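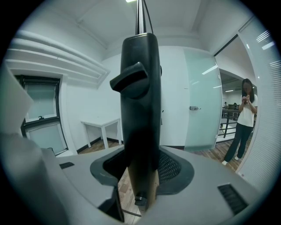
Home | Notebook | Fairs and Events | Stockists | About
Filed under: workshop log, events
October
Posted by the print bench

Back from the Wilitz open evening. Writing this up before I forget which box is which.

Doors were at 6, we were let in to set up from half past three. Our table was on the upper floor, second from the stairs, next to the Horobets stand with the enamel pins. Good spot. People come up the stairs, stop to get their breath and look at whatever is in front of them. Ask for the same place in spring.

Took 153 tote bags and sold 133, so 20 back in the blue crate. The ones left are nearly all the mustard with the heron. It looked fine on the bench and dull under the hall lights. I would not print the heron on mustard again. On natural it went in the first hour.

Live printing ran from 6.30 to 9. We did 36 shirts that people had brought themselves, plus a pillowcase and a denim jacket. The jacket was a mistake. The back seam ran straight through the print area and the left wing came out patchy. I didn't charge for it. Sign for next time: flat cotton only, no seams, no hoods.

Ink notes. The Skorka black behaved for most of the evening, then started to dry in the screen after 8, when the doors to the balcony were opened and the air got moving. Misted it between pulls and it came back. The red needed two pulls all night. I had thinned it in the morning for the coarse screen and then brought the fine one by mistake. Label the frames on the short side so they can be read when they are stacked.

Heat press tripped the socket once, at 7.15, with the Horobets kettle on the same strip. We agreed turns after that. Bring our own long lead and ask the hall for a separate socket when booking. The form does have a line for it, I left it blank.

Queue was longest just after the fashion part finished downstairs, when everyone came up together. One of us pulling and one of us taking money was not enough, we needed a third person only to write names on the tickets. Two shirts went to the wrong people and had to be swapped back at the coat rack. Tickets with a tear-off half would fix this. There is a roll in the plan chest, second drawer, left over from the raffle.

The music was a three-piece with a double bass, in the corner by the bar. Nice, but it was hard to hear what people were asking for. By the end I was just pointing at the sample board. The board needs prices on it in bigger writing, and the heron and the tram should be swapped round so the tram is at eye level. The tram is what people ask about.

Didn't get much of a look round. Saw the Prustness table on my way to fetch water - they do folded paper lampshades and had one lit from inside with a cut pattern of leaves. They were asking 30 for the small one and had sold out of the large. We swapped cards. They may want a printed band for their boxes, two colours, short run. To follow up this month, with paper samples, the uncoated and the one with the slight tooth.

Packing up took 50 minutes, too long. The drying rack does not fold with the extra clips on. Took them off in the car park in the dark and I think one is still there.

To do:
- wash out both screens properly, the red one has a ghost of the tram in it
- reclaim the heron
- reorder natural totes, same weight as last time
- new squeegee blade, the wide one has a nick at the right-hand end and it shows as a line
- card reader needs its own charger in the box
- send the hall their table fee

Test on the bench this afternoon: tram on the dark green offcut, white underbase, flash, then a single pull of yellow. The underbase was a bit heavy and it cracked when stretched. Try again with the finer mesh and a lighter hand. Offcut is pinned up over the sink with the settings written on the back.

Older entries | Newer entries | Back to top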